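Sim cell checks before you run an episode

Quick version, long one is on the Cavow page. Two arms, one table, same rules every time.

1. Load the scene, dont touch the base poses.
2. Both arms to home. Wait for the joints to settle – 2 seconds is enough.
3. Check collision meshes are on for the table AND the mat. Easy to miss.
4. Speed limit at 43 percent for any approach near a prop. No exceptions, ask Ignacio Lindgren if you think you need one.
5. Gripper stops beside the part first. Then descend. Never come in sideways across another prop. 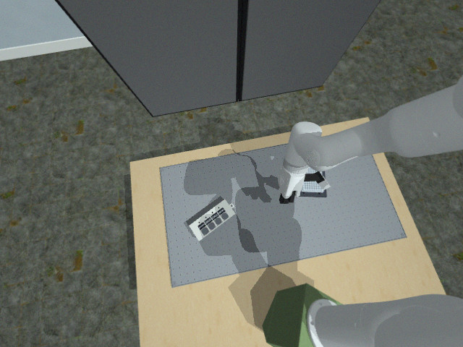
6. Second arm stays parked untill the first has cleared the mat. Zone lock does this if you set it.
7. Any contact warning – stop, save the log, reset. Dont nudge it and carry on.

Log name is operator, task, run number. Isabelle Robichaud merges them at 4 pm.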